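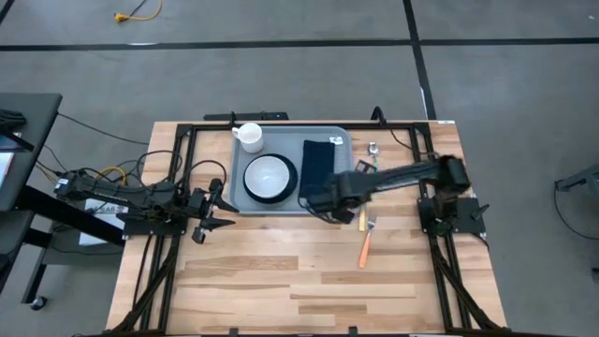
Aled Price would keep the Plerincombe bus just as it is, thank you very much, and he told the parish meeting so before most people had got their coats off. The 59 gets him to Nellstead in time for the early surgery, he said, and the new timetable would leave him standing outside the chemist's for the best part of an hour with nothing to look at but the shutters.

There was a good deal of nodding at that. The hall was fuller than it has been since the business with the car park, and the talk went on well past nine, with tea halfway through and a second pot not long after.

Under the plan, published on 4/17/24, the first bus of the morning would leave later and the teatime one would no longer turn up Becerra Lane, which would mean a fair old walk uphill for anyone living at the top end (and a steep one, as those of us who have done it with shopping will tell you). The operator, Folletti Coaches, says too few passengers use the lane stop to keep it going. A petition left on the counter at the post office has gathered 307 names all the same, and one or two people said they had only just heard of it and would be signing on their way home.

A spokeswoman for Folletti said the company was listening, and that the Saturday service and the return fare of £3 would both stay the same. She also promised to look again at the early bus, which got her a small round of applause.

Comments can be handed in at the library in Nellstead until the end of April.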